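Drying and Storing Apples and Plums at Home

Pick fruit that is ripe but still firm. Bruised fruit goes to sauce the same day. Wash it in cold water and dry it with a towel before cutting.

Slicing

Core the apples and cut them into even rings. Thick rings stay leathery in the middle and will mold in the jar. Drop the slices into a bowl of water with lemon juice and leave them for 15 minutes, then drain well.

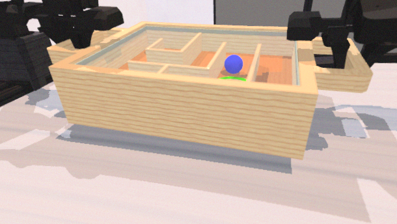
Drying in the oven

Set the oven to its lowest heat and prop the door open with a wooden spoon. Lay the slices on racks so they don't touch. Turn them after 60 minutes, and move the bottom rack to the top when you do. Plums from the Prillen market are small and go in halved, skin side down.

Apple rings are done when they bend without breaking and no juice comes out when you squeeze one. Plums take much longer.
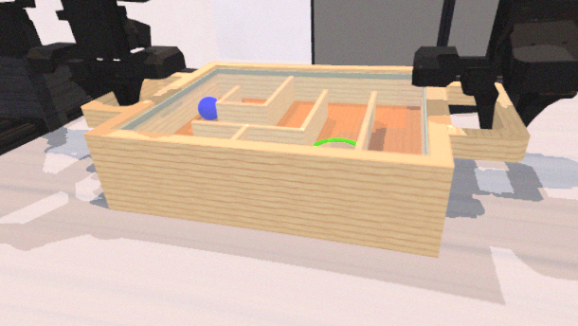
Let everything cool completely before it goes near a jar. Warm fruit sweats, and one damp piece can spoil the lot.

Jars and labels

Fill the jars two-thirds full and shake them once a day for the first week. If you see drops on the glass, put the fruit back in the oven. Write the kind of fruit and the month on the lid. 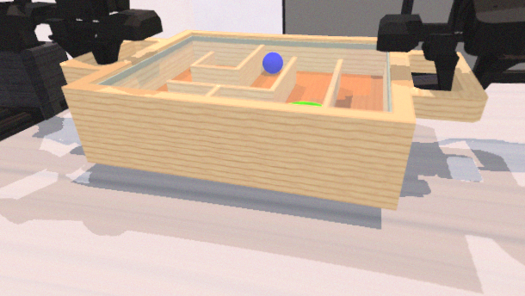 Cleaning the racks

Soak sticky racks in hot water with a spoonful of baking soda. Scrub with a stiff brush, rinse, and stand them on end to dry.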